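Workshop notebook, Prikance build
December, started writing at 4:40 pm, tea already cold

Picking up from the wrist cable business, which I left half explained last time. Moataz was right and I was wrong, and I'm putting it in ink so he can stop bringing it up. The straps on the forearm were too close to the joint, and every time the wrist rolled inward the bundle went tight and the hand gave that little shiver we'd been blaming on the controller. I slid the lower strap back toward the elbow, left a lazy loop in the cable, and ran the wrist through 40 full rolls while I ate lunch. No shiver on the left. One on the right, near the start, and I haven't been able to get it to do it again, so I'm leaving a question mark next to that (?).

Most of today was meant to be pillow day. For anyone reading who has only seen the bench work: Drileveck is what we call the tidying routine, and all it has to do is walk up to a sofa, find a cushion that has ended up on the floor, bend down, get hold of it with both hands and put it back on the seat. It sounds like such a small thing! My mother could do it with a phone under her chin. We have been at it since before the leaves came down on my street and I still think it's the nicest problem we've picked.

The first part of the afternoon went to the look-down pose, which is where the head tips forward with the arms up in front and the hands open, ready to start. I like this pose very much, it looks as if the poor thing is about to catch a beach ball. The trouble is that the hands take up a good piece of the head camera's view, and Ouazzani (the vision side, for those who joined after we named everything) has to know which of those dark fingers belong to us and ignore them.

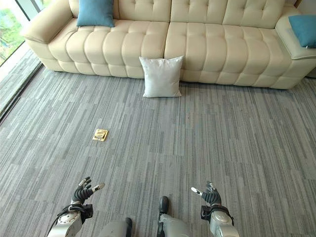
So I spent a long while on the mask. The old one was drawn for the old fingertips, and with the pale tips on, a sliver of thumb was poking out past the edge and being offered up as a thing on the floor. I widened the mask a touch at the thumbs and left the rest alone. Moataz wanted to widen it everywhere and be done with it, but then we lose carpet right in front of the feet, and I'd like to keep that carpet. We had quite a long and friendly argument about it and I won, mainly by being the one at the keyboard.

White pillow against a cream sofa is hard, as we knew it would be. The teal cushions come up beautifully, lovely clean outlines, and I could happily build a whole career on teal. The white one standing up against the base of the sofa is another story. The base is all padded and puffed in rounded segments, and Ouazzani kept wanting to treat the pillow as one more puff. What helped was the bottom edge, where there's a faint shadow on the carpet. I gave that edge more weight in the score and reran the saved set, all 169 stills, and the pillow is now found in far more of them than it was this morning. I want to go through the misses by eye before I write down a number I'd have to defend.

The carpet deserves its own grumble. It's gray tile with long streaks in it, light and dark, and the streaks lead off toward the sofa, so the line finder is delighted with them and reports edges all over the place. I tried blurring first, which killed the streaks and also killed the pillow shadow I'd just grown so fond of. Took the blur off again. Moataz suggested throwing away any line that runs the same way as the streaks unless it has a corner on it, and that's much better. Left it in.

There is also the flat yellow square lying out on the carpet, well short of the pillow. Drileveck should leave it where it is and simply plan its steps so that neither foot lands on it. The planner does give it a wide berth now, a bit too wide for my taste, with a sideways shuffle that adds two extra steps. I can live with shuffling for the moment.

Settings, so I don't have to hunt through my pockets for the envelope:

Hand-open wait before the bend: 1000 ms (was shorter, fingers hadn't settled)
Thumb mask: widened, both sides, saved under Brandach
Blur: off
Streak rule: on, corners exempt
Wrist straps: moved back, left and right the same

Still to do: look at the right wrist again with the cover off. Go through the misses. Ask Moataz whether the window side needs its own exposure setting, as the daylight up in that corner is a good deal brighter than the rest of the room and I don't trust the outline of the left armrest there. Charge both packs overnight, and please, whoever takes the good hex driver home, bring it back, I've been using the one with the rounded end and saying unkind things to it.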